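Plarnley observers log small crater near Fumel

Members of the Plarnley astronomy group have finished mapping Niskanen, a worn crater on the Moon's western edge. It comes out at 34 km across, a bit wider than the old charts had it. The north rim is nearly gone - just a low ridge left, and only in evening light.

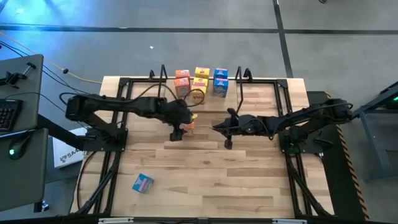 Took 194 sketches and 25 nights at the eyepeice. Neighbouring Fumel is next, once the autumn cloud clears. Harder target, very shallow floor.

Full map goes up at the Dresex library in December. Free entry, room holds 100 so get there early.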